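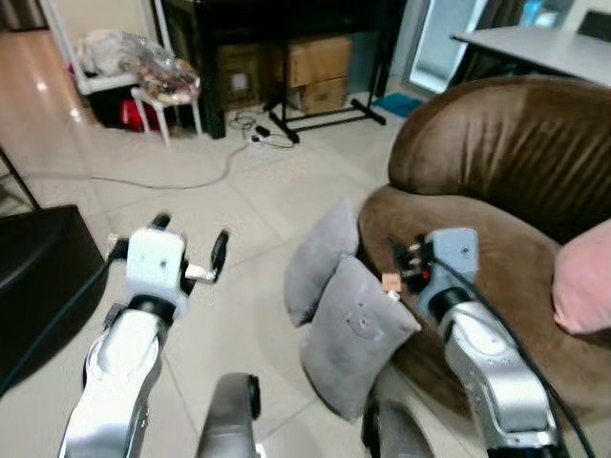
Re: Velvet, nap and cleaning (was: Armchair seat gone shiny)

List: Home Upholstery and Repair
Sent: February, 9:40 pm

Earlier message, quoted:

> I have a velvet chair from Murnen, bought as a floor model. The seat
> has gone shiny where people sit and there are pale streaks on the
> back. I tried a damp cloth and dish soap and it left a ring. The tag
> underneath says S and nothing else I can read.
>
> Is it worn out or only flattened? I was quoted 473 dollars to have
> the seat and back redone, and I would like to try something first.
> Also, does steam hurt it? Someone on the list said yes last year and
> someone else said no.

Taking your questions in order, with the ring first.

The S on the tag means solvent cleaner only. Water is what made the ring. On a fabric coded S, water moves the finish and whatever dirt is in the pile out to the edge of the damp patch, and it dries there. Soap makes it worse because some of it stays behind. If the tag said W you could use water-based foam, WS would allow either, and X means vacuum only. Plenty of tags are wrong or were put on a frame that was later recovered in something else, so test under the seat before you trust the letter.

For the ring, get a dry-cleaning solvent made for upholstery. I use the Dredeck one, but they are all much alike. Open the windows and keep it away from any flame, including the pilot light on a stove. Put it on a white cloth, not on the chair, and work from outside the ring toward the middle. Blot. Do not scrub. Let it dry overnight before you judge it. I have had rings that needed three passes.

Now flattened or worn. Part the pile with a fingernail and look at the base under a strong lamp. If there are fibers standing up from the backing, or lying over but still there, it is flattened and you can do something about it. If you see a woven grid with little or nothing on it, the pile is gone and no brush will bring it back. Check the front edge of the seat and the tops of the arms, where it usually goes first.

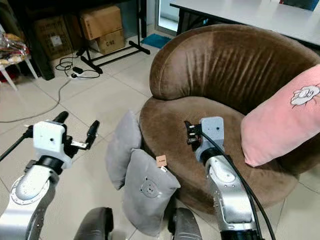
Color change by itself does not tell you much with velvet. The pile leans one way, and it looks lighter or darker depending on which side you stand. Run your palm across it both ways before you decide a patch is faded. On a brown tub chair like this one, the sheen on the seat cushion is the nap catching the light, and I would not treat that as damage on its own. The lighter patches along the top of the back are a different matter. I would do the fingernail test there before spending money. Curved backs also get vertical creases, and those can often be eased with the same treatment as the seat.

On steam, both of the people you remember could be right. It depends on the fiber. Cotton velvet usually takes it well. Polyester takes a little, from a distance. Rayon and viscose can mat down for good once they get wet, and silk should be left alone. If you do not know the fiber, snip a few threads from a seam allowance inside and ask a fabric store to look at them. With an S tag I would treat it as the delicate kind until you find out.

If it is safe to steam, this is how I do it:

Vacuum first with the soft brush, in the direction of the nap.

Hold the steamer 12 inches off and keep it moving. The fabric should feel barely damp.

Brush against the nap with a soft clothes brush, then with it. Short strokes.

Leave it alone until fully dry. No sitting, no cushions leaning on it, no throw over the back.

Do a hidden spot before any of this and wait a day.

About the 473 dollars. If the pile is gone, that is not a bad price, provided it includes the fabric. Ask. Velvet has to be cut with all the pieces running the same way, so it wastes more than a flat weave, and a rounded back takes more labor than a square one. Hwang sells remnants and will mail a swatch. Look for an abrasion rating on the label if the chair gets daily use, and ask for 20 percent more than the plain-fabric yardage chart says.

The last time I bought from them the card charge showed up as Skukinance, so do not be alarmed if you see that on your statement.

If you post the results, please say what the fiber was. The archive has a lot of velvet threads and most of them leave it out.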